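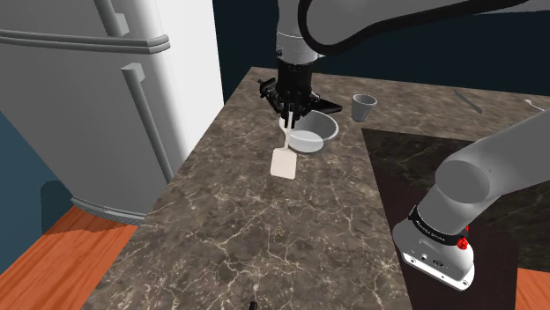
The spatula task in the simulated kitchen, gripper closed on the handle.

Setting up the spatula task (Trornville Robotics Club)

Do this before you touch any training code. The Clulonix guide says the default grasp "just works". I have my doubts, so check it yourself.

1. Load the kitchen and reset the arm to its home pose.
2. Set gripper force to 85. Higher looks firmer on screen, but I wouldn't trust it on a real handle.
3. Lower the fingers straight down over the handle and close.
4. Lift a little and hold for 6 seconds. If the blade swings, open and start again.
5. Move sideways, keeping clear of the bowl. The handle passes close to the rim from some views, so turn the camera before you decide it has touched.
6. Save the run.

Last year's team logged 2,000 runs and kept 547. Their report calls that a success. Read the rejected ones first, then make up your own mind.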